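Bathroom Chore Walkthrough: My Checklist for Robot Toilet Cleaning, With Comments

I keep one of these for every chore we try at Halthorpe, and the toilet one is the sheet people ask me for most.
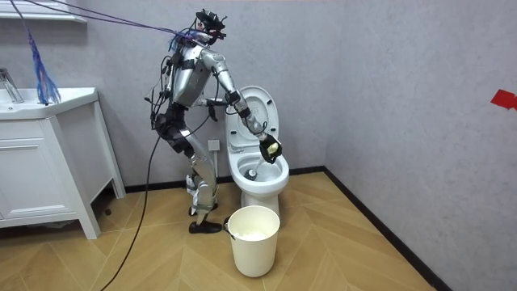
Marks are OK, FIX or NO. My comments are under each line, and yes, I ramble (it's my sheet!).

BEFORE POWER-UP

1. Floor clear, nothing loose to step on. OK
I wipe it myself with an old towel. Wood-look floors get slick fast and I don't want to find out how fast.

2. Cables checked from end to end. FIX
The long one on the floor is my pet peeve. It needs to stay behind the heels, and I want a second clip at the waist before the next round.

3. Lid up, and it stays up by itself. OK
Give it a nudge. A lid that drops on a wrist joint is a bad afternoon, ask me about February.

4. Bucket placed where the feet won't go. FIX
Right in front of the bowl is handy for a person, but I'd scoot it over toward the wall. The front foot needs that space.

5. Stop button in somebody's hand. OK
In the hand, please, with the cap off. On the shelf doesn't count.

DURING THE SCRUB

6. Brush held firmly and low enough to reach the bowl. OK
Grip is the part I've stopped worrying about. We went from the Thiele fingers to the Hirnolura ones and I haven't written up a dropped brush in 30 runs.

7. Balance while leaning over. OK, with a grumble
Knees bent, weight over the feet, fine. But I still stand close, and I still hold my breath a little when it tips forward.

8. Free hand stays off the rim. FIX
It likes to hover there. I'd let a person steady themselves that way, but I want to see the load numbers first.

9. Gets under the rim, all the way around. NO
Here's where I'd fire it, if I could. The near side gets skipped over and over, and that's the side everybody sees.

10. Splashing. OK
Slow arm, small splash. My kids do worse.

AFTER

11. Brush drips into the bowl before it moves. NO
It lifts and goes. I added a pause to the wish list and the Flirkerero software folks said they'd look at it.

12. Joints and straps wiped down with disinfectant. OK
By me, with gloves on. Takes longer than cleaning the toilet, which kind of tells you where we are.

13. Time written down. OK
Almost 13 minutes for the last full run, setup not included. I can do a toilet in 2.

SO, CAN IT DO THE CHORE YET?

With me standing there, most of it. Alone in somebody's house, no, and I won't sign for that while lines 9 and 11 still say NO. I do think the scrubbing motion has come a long way and I'm rooting for it! Recheck 2, 4 and 8 before the next run, and somebody please order more gloves, size medium.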